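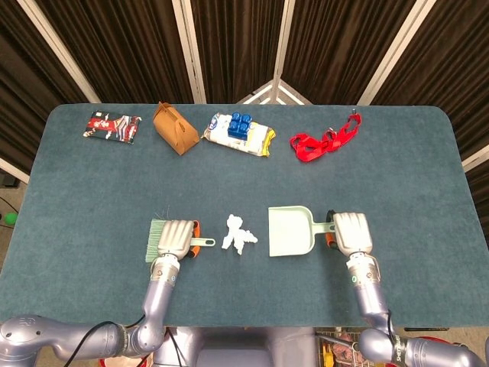
Likmont 2816 folding screen: review

Reviewed by Kanyarat Thepsuriya

I bought the Likmont 2816 in June to split the back room of our flat, where one half is for work and the other half is where guests sleep. I had been using a curtain on a tension rod, which fell down whenever someone pulled it too hard. The screen has been up every day since then.

It has pleated fabric panels in dark brown, set between white metal poles. Likmont also sells it in grey and cream. I chose brown because my last screen was cream and showed every mark.

Putting it together

The poles come in halves that push together, and the fabric slides on from the top before the caps go in. The leaflet shows the caps going on first, so ignore that page. It took me most of an evening on my own. Theerawat Thaweesak from upstairs has the same model and did his much faster with a second person holding the poles.

One cap was missing from my box. I wrote to the shop, Chantharasri, and they posted a replacement without asking for a photo.

In use

The fabric is thick enough that a desk lamp on one side doesn't bother a person trying to sleep on the other. With the ceiling light on you do get a dull glow through it. It does nothing for sound, and Likmont doesn't say it will. Phone calls carry straight through.

It folds up easily, though the pleats need smoothing by hand afterwards or they set in the wrong place. I store it upright behind the wardrobe for the same reason.

Stability is fair. A person brushing past won't shift it, but an open window on a windy afternoon will push a panel out of line. If you have small children or a large dog I would look at something heavier.

Cleaning

Dust gathers in the folds. A soft brush on the vacuum cleaner gets most of it out if you work downwards. The label says sponge only, no machine washing. I got a tea splash out with cold water and a drop of washing-up liquid, and it left no ring. The white poles pick up fingerprints near the top, where you hold them to move the thing.

Price and alternatives

I paid 2816's little brother a look first, the Nellura two-panel screen, which costs 700 baht less. It is lighter and the fabric is thin enough to see shapes through. Drudska makes a solid wooden one that blocks more light, but I couldn't lift it alone.

Spare fabric panels for the Likmont are 100 baht each plus postage. I haven't needed one yet.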